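Project Report: Hand-Held Grippers as a Means of Teaching Robots Everyday Tasks
Report on the demonstration and open day at Virkstead

2. Purpose of the visit

The visit to Virkstead formed part of the second-year module in automation. Students were asked to observe one method of collecting movement data at first hand and to report on its practical demands. The group chose the method in which a person, and no robot arm, carries out the task while holding a pair of grippers. A short introduction was given by Ruth Naylor, who leads the demonstration programme, and written notes were handed out beforehand. These notes are referred to below as the Urnetti notes, after the name of the teaching set.

The programme has been open to visiting students since December. According to the figures presented on the day, 2,477 recordings had been made, of which 1,102 had been checked and accepted. The remainder were either awaiting review or had been set aside. The group was limited to 50 visitors, divided between the two rooms in use.

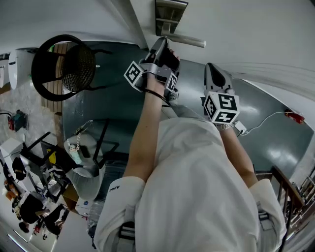

Report and photograph: Yaw Ackah
Submitted 2/10/26

3. Observations

The operator holds one gripper in each hand. Marker cubes with black-and-white patterns are fixed to the grippers, and the Urnetti notes explain that such patterns allow the position and angle of each tool to be worked out from the recorded pictures. For this reason the notes ask operators to keep their sleeves and hands clear of the cubes as far as possible.

The first exercise concerned a door with a lever handle. The group had expected this to be simple. In discussion it became clear that the height of the handle, the direction of approach and the place where the operator stands all affect the quality of a recording. Ms Naylor advised that a new operator should practise the movement slowly several times before any recording is kept.

Cables were a further point of interest. The group noted that a cable leading from the wrist limits how freely an operator can turn – a matter which the Skiseo handbook, used on our own course, does not mention.

4. Difficulties

Holding the tools for a long period is tiring, and several students reported sore wrists after their turn. The group also found it hard to judge the width of the jaws without looking directly at them. Our planned comparison with the Asamoah method could not be completed, as the session ended before the second exercise.

5. Recommendations

It is recommended that next year's group be given more time for practice and that each student keep a written log of failed attempts. The cause of a failure was often forgotten by the time of the closing discussion – the logs would provide a firmer basis for section 4 of the report. The department should also request access to the rejected recordings, subject to the agreement of Virkstead.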